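## 4. Setting up the Langat dehydrator for tomatoes

Read section 3 (electrical safety) before you start. The steps below apply to the Langat and to the older Kimia model, except where a note says otherwise.

### 4.1 Placing the unit

1. Set the dehydrator on a flat, hard surface. Do not place it on carpet or on a bed of newspaper.
2. Leave a clear space as wide as your hand behind the rear vent.
3. Plug the cord straight into a wall outlet. The unit draws 500 watts at full heat.
4. Slide the drip tray into the bottom slot until it clicks.

**Caution:** Do not run the unit under a wall cabinet. Warm, damp air leaves through the vent for several hours and can lift paint or veneer.

**Note for Kimia owners:** The drip tray has no click stop. Push it in until the front lip is level with the door.

### 4.2 First run

Run the dehydrator empty before you put food in it.

1. Wash the trays in warm soapy water and dry them.
2. Put all the trays back in and close the door.
3. Turn the dial to HIGH and set the timer to 60 minutes.
4. Open a window. A faint smell during the first run is normal.
5. Let the unit cool with the door open.

If the display shows E2 during the first run, the door is not fully closed. Open it, check that no tray is sticking out, and close it again. The code should clear without a restart.

### 4.3 Choosing and sorting

Use ripe, firm tomatoes. Soft ones leak onto the trays below and take much longer. Small and large tomatoes dry at different speeds, so sort them by size first and give each size its own tray.

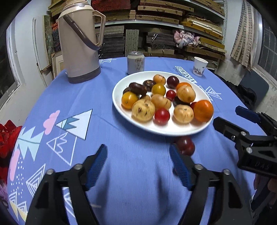
*Fig. 4-1. Tomatoes and other produce before sorting.*

1. Rinse the tomatoes and wipe them dry.
2. Cut out any split or moldy parts. Throw away any tomato that smells sour.
3. Halve the small ones. Cut paste types lengthwise into quarters.
4. Place the pieces cut side up. They may be close together but should not touch.

Do not stack pieces. If you have more than the trays will hold, keep the rest whole and at room temperature until the next batch.

### 4.4 Large and heirloom types

Large slicing tomatoes hold more water and need a different cut.

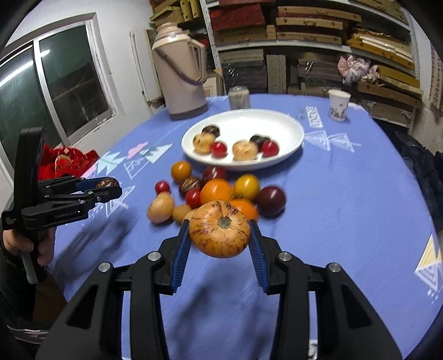 *Fig. 4-2. A large heirloom tomato, orange-yellow with dark red streaks, and a smaller dark one.*

1. Remove the stem scar and the hard core under it.
2. Slice across the tomato, as thick as a pencil.
3. Lay the slices on a clean towel for ten minutes, then turn them once.
4. Line the tray with the mesh sheet (part 811). Slices laid on the bare tray will sink into the slots and tear when you lift them.
5. Turn the dial to MEDIUM. Check after six hours, then once an hour.

**Caution:** The mesh sheet is not oven safe. Do not use it in any appliance other than the dehydrator.

### 4.5 Testing for dryness

Take one piece from the center of each tray and let it cool for five minutes. A warm piece always feels softer than it is. Bend it. It should be leathery, with no wet spots when torn. Pieces from the back of a tray usually finish first, so turn the trays front to back halfway through.

Store finished pieces in a closed jar. Shake the jar daily for the first week. If moisture shows on the glass, return the pieces to the unit on MEDIUM for two hours.

### 4.6 Filter reminder

The filter light comes on after 3000 hours of use. See section 7 for replacement. To order filters or mesh sheets, contact the Jindmont parts desk and have the serial number from the rear plate ready.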